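홀토우, 손에 쥐는 그리퍼 정비 절차 바꿔… 패드 교체 주기 짧아져

가정용 로봇 학습 데이터를 모으는 홀토우(Holtow)가 침구 작업에 쓰는 손잡이형 그리퍼의 정비 절차를 고쳤다. 새 절차는 1월부터 적용되고 있으며, 집게 안쪽 패드의 교체 시점과 나사 점검 방법, 카메라 재보정 순서가 달라졌다.

대상이 된 장비는 사내에서 '고돈(Godon)'으로 불리는 모델이다. 사람이 손에 들고 두 개의 집게로 물건을 집으면 장착된 카메라가 그 과정을 기록한다. 옷가지와 수건, 이불처럼 모양이 일정하지 않은 물건을 다루는 일이 많아 패드가 빨리 닳는 편이다. 특히 두꺼운 직물을 반복해서 집으면 패드 표면에 보풀이 끼고, 그대로 두면 천이 집게 사이에서 조금씩 미끄러진다.

정비를 맡고 있는 나우엘 파리아스(Nahuel Farías)는 지난해 하반기 기록을 검토하다가 미끄러짐이 특정 시점 이후에 몰려 있는 것을 확인했다. 파지 횟수가 600회를 넘긴 패드에서 재시도가 눈에 띄게 늘었다. 그때까지는 패드에 흠집이 보이거나 작업자가 불편을 알릴 때만 교체했기 때문에 같은 날 작업한 장비라도 패드 상태가 제각각이었다.

새 절차에서는 파지 600회마다 패드를 바꾼다. 겉보기에 멀쩡해도 예외를 두지 않는다. 좌우 패드는 반드시 한 쌍으로 교체하고, 한쪽만 새것으로 끼우는 것은 금지했다. 두께가 조금이라도 다르면 집게가 닫힐 때 한쪽으로 힘이 쏠리고, 얇은 천에서는 이 차이가 주름으로 나타난다.

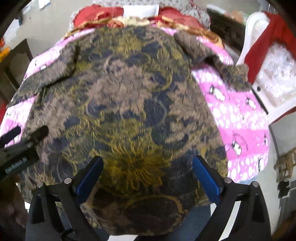 패드를 떼어 낸 자리는 보풀이 남지 않는 천에 알코올을 묻혀 닦는다. 접착제가 남아 있으면 플라스틱 주걱으로 밀어내고, 금속 날은 쓰지 않는다. 새 패드는 끝부분부터 맞춰 붙인 뒤 집게를 닫은 상태로 9분간 눌러 둔다. 파리아스는 "급할 때는 이 시간을 건너뛰기 쉬운데, 그러면 이불 모서리를 당길 때 패드가 밀린다"며 "교체 시각을 일지에 적게 한 뒤로는 그런 일이 줄었다"고 말했다.

나사 점검도 강화됐다. 작업 전에 하우징의 나사 머리를 손끝으로 만져 튀어나온 것이 없는지 살피고, 매주 수요일에는 토크 드라이버로 다시 조인다. 헐거운 나사가 나오면 그 장비로 찍은 직전 작업분은 검수 담당자가 따로 확인한다. 나사가 풀리면 집게가 벌어지는 폭이 달라지고, 영상에서 계산한 개폐 값도 어긋날 수 있다.

카메라 재보정은 패드 교체 다음 순서로 옮겼다. 예전에는 아침에 보정을 마친 뒤 패드를 갈기도 했는데, 이 경우 집게가 완전히 닫힌 위치가 바뀌어 보정을 되풀이해야 했다. 지금은 패드를 붙이고 나사를 확인한 다음 집게를 끝까지 열었다 닫는 동작을 3회 기록한다. 세 번의 값이 허용 범위를 벗어나면 장비를 현장에 내보내지 않는다. 렌즈는 맨 마지막에 닦는다.

패드와 나사는 부품 업체 리바데네이라(Rivadeneyra)가 공급한다. 홀토우는 가정을 방문하는 작업자마다 예비 패드 2쌍을 지급하고 있다. 현장에서 교체했을 때는 간이 보정만 한 뒤 작업을 이어 갈 수 있지만, 사무실에 돌아오면 정식 보정을 다시 거쳐야 한다. 사용한 패드는 버리지 않고 장비 번호와 파지 횟수를 적은 봉투에 넣어 반납한다. 반납된 패드는 마모 상태를 비교하는 데 쓰인다.

작업자들의 반응은 조금씩 엇갈린다. 집게가 고르게 닫혀 손목이 덜 피곤하다는 의견이 있는 반면, 아침 준비가 길어져 첫 방문 시간을 맞추기 빠듯하다는 의견도 나왔다. 홀토우는 전날 저녁에 패드를 미리 갈아 두는 방안을 일부 조에서 시험하고 있다.

횟수를 세는 일은 아직 손이 간다. 작업이 끝나면 기록 관리 프로그램 '호로누스(Horonus)'에 영상을 올리고, 여기서 집계된 파지 횟수를 담당자가 장비별 일지에 옮겨 적는다. 파리아스는 한도에 가까워진 장비를 프로그램이 먼저 알려 주도록 수정을 요청해 둔 상태다. 적용 시점은 정해지지 않았다.

홀토우는 주방용품 작업에 쓰는 그리퍼에도 같은 점검표를 적용할지 검토 중이다. 단단한 물건을 주로 집는 장비는 패드가 닳는 모양이 달라 교체 기준을 따로 잡아야 할 것으로 회사는 보고 있다.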